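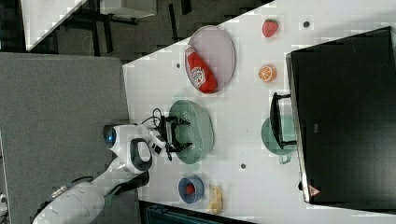
Figure 3. Tabletop layout used for the gripper comparison, with the two-fingered gripper open over the green plate.

4.1 Setup

All trials reported in this section were run on a single arm at one table. Only the end effector and the controller settings were changed between conditions. We compared two parallel grippers: the stock two-fingered gripper that we had used in our earlier work, and the Florneo gripper, which has a wider stroke and softer finger pads. Each was run under two controllers, a position controller with a fixed closing width per object and a force-limited controller that stops closing when the estimated finger force passes a threshold. This gives four conditions, which we refer to as S-Pos, S-Force, F-Pos and F-Force. Figure 3 shows the table with an open two-fingered gripper near the green oval plate.

The object set was chosen to cover a range of shapes that come up in kitchen tasks. It includes a ketchup bottle, a strawberry, half an orange and a banana, along with plates, a small blue bowl and a pot with a long black handle. The banana and the bottle are long and narrow, so the angle of the wrist matters more than the closing width. The strawberry and the orange half are small and low, and the fingers have to come down close to the table to reach them. The pot was used in two ways, as a place to put things and as an object to be picked up by its handle.

We did not clear the table between trials. Objects that were not part of a given trial stayed where they were, and the planner had to work around them. The monitor on the right side of the table was treated as a fixed obstacle, with a keep-out box of 65 mm on every side.

4.2 Procedure

A trial consisted of one pick and one place. The operator entered the object and the target, started the controller, and did not touch the arm until the gripper had opened again or a stop condition was met. A trial was scored as a success if the object was resting in or on the target when the gripper opened. It was scored as a grasp failure if the object was not held when the wrist began to rise, and as a transfer failure if it was held at that point but did not reach the target. Trials stopped by the operator for safety were counted as failures of whichever phase they occurred in.

Two of the authors served as operators. A third scored the trials from the logs and did not know which controller had been used, although the gripper could not be hidden from him. Where the score was unclear, the trial was looked at again by all three and settled by majority.

Grasp poses came from the same planner in all conditions. We adjusted only the offset between the wrist and the fingertips, which differs between the two grippers. This offset was measured once at the start of each session and again after any collision. In June we found that the offset for the Florneo gripper had shifted after its mounting screws worked loose. The trials run after the last good measurement were thrown out and repeated.

4.3 Results

We ran 439 trials with the stock gripper and 355 with the Florneo gripper. The counts differ because the Florneo gripper was out of service for part of the test period while a finger pad was replaced. Across all conditions we recorded 191 failures. Most of these were grasp failures, and most of the grasp failures involved either the strawberry or the pot handle.

For the strawberry, the controller made more difference than the gripper. Under position control, a closing width that was safe for a small berry was too loose for a berry lying on its side, and widths that held it firmly sometimes marked the skin. Force-limited control removed most of this problem with both grippers. It did add a short delay at closing, and with the stock gripper the estimated force was noisy enough that the fingers occasionally stopped before contact. Raising the threshold fixed the early stops but brought back some of the marking.

The pot handle showed the opposite pattern. Here the pads mattered and the controller did not. The harder fingers of the stock gripper let the handle turn in the grasp as soon as the pot left the table, and a higher closing force did not prevent it. The softer pads held better, but the handle still turned when the grasp was far from the pot body. Moving the planned grasp point closer to the body would help both grippers, though it brings the fingers near the rim and was rejected by the planner in several layouts.

Results for the banana were close in all four conditions. The orange half was picked reliably when it lay flat side down. With the cut face up, the lower edge curved away from the fingers and the fruit tended to slide out during closing. We saw this with both grippers and do not consider it a controller fault.

The ketchup bottle failed mainly when it was lying across a plate. The raised rim limited how low the fingers could go, and the wider stroke of the Florneo gripper made this worse, as its open fingers touched the rim before reaching the bottle. Closing the fingers partway before the descent avoided contact in later trials. We kept that change for both grippers, and the bottle results in Table 2 are given separately for trials before and after it was made.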